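Inicio | Proyectos | Memorias de alumnos | Biblioteca | Contacto

Lo que oye un pueblo: memoria de mi proyecto sobre los ruidos de Irkstead

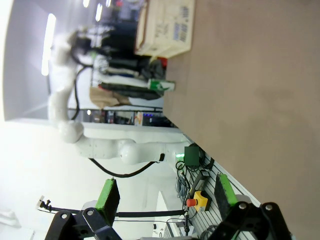 Departamento de Geografía Humana – Taller de proyectos de segundo ciclo

Última actualización: abril

Bueno, pues empiezo por confesar que yo no quería hacer un proyecto sobre ruido. Quería hacerlo sobre mercados (tenía hasta el título), pero Fatemeh Mahmoudi, mi tutora, me devolvió la propuesta con una sola frase al margen: «¿y a qué suena?». Me pasé el fin de semana dándole vueltas y volví con otra cosa completamente distinta, que es esta memoria.

La idea era sencilla: hacer un mapa sonoro de Irkstead, que es pequeño, tiene una calle principal larguísima y un río que se oye desde casi todas partes. Quería saber si lo que la gente dice que oye coincide con lo que de verdad suena. Y para eso hacían falta dos cosas, grabar y preguntar.

Cómo lo hice

Grabé siempre en los mismos sitios: la plaza, el puente viejo, la salida del colegio y el callejón de detrás de la panadería Floso. Lo del callejón fue un capricho mío, lo reconozco, porque de pequeña pasaba por allí y me encantaba el zumbido de los extractores. Iba a primera hora y volvía a las siete de la tarde, con la grabadora en el bolsillo del abrigo hasta que me di cuenta de que solo estaba grabando el abrigo. Dos sesiones enteras a la basura por eso.

Las entrevistas las hice con Nneka Dauda, compañera de curso, que tiene muchísima más paciencia que yo para escuchar. Yo interrumpo. En las transcripciones se nota una barbaridad, y las he dejado tal cual aunque me dé vergüenza.

Para ordenar el material corté las grabaciones en fragmentos cortos y los fui etiquetando a mano. Salieron 1201 fragmentos. Si volviera a empezar decidiría las etiquetas antes, porque a mitad de camino cambié «tráfico» por «coches» y «reparto» y tuve que rehacer todo lo anterior – una semana de trabajo, más o menos perdida.

Lo que salió

¡El río casi no aparece en las entrevistas! Es el sonido más constante en las grabaciones del puente y la gente no lo menciona, o lo menciona cuando le preguntas por él, con cara de «ah, sí, claro». En cambio todo el mundo habla de las campanas, que suenan muy poco rato al día. Una señora nos dijo que ella sabe cuándo poner el arroz por las campanas, y otra que las campanas van mal desde que las arreglaron.

También me sorprendió el reparto. Las furgonetas de Skaline pasan temprano por la calle principal y los vecinos de ese tramo las describen con todo detalle: el portón, la marcha atrás, la radio del conductor. A dos calles de allí ya no las nombra nadie, aunque en mis grabaciones de la plaza se oyen perfectamente. Supongo que uno oye lo que le toca en la ventana, pero con tan pocas entrevistas no me atrevo a decir más.

Lo que no funcionó

El viento. No llevaba protección para el micrófono hasta muy tarde y hay tardes enteras en el puente que no sirven. La salida del colegio tampoco quedó bien, y al final usé solo las grabaciones donde no se entienden conversaciones, así que ese punto del mapa está bastante pobre.

Y me faltó gente joven. Casi todos los entrevistados son mayores, los que estaban en la plaza a la hora a la que íbamos. El archivo Jafarzadeh guarda unas cintas antiguas del mercado que me habría encantado comparar con las mías, pero pedí el acceso tarde y me contestaron cuando ya estaba redactando.

El mapa impreso está en la sala de consulta del departamento, junto con las transcripciones. Los audios hay que pedírselos a Fatemeh, que los tiene en su ordenador hasta que encontremos un sitio mejor donde colgarlos.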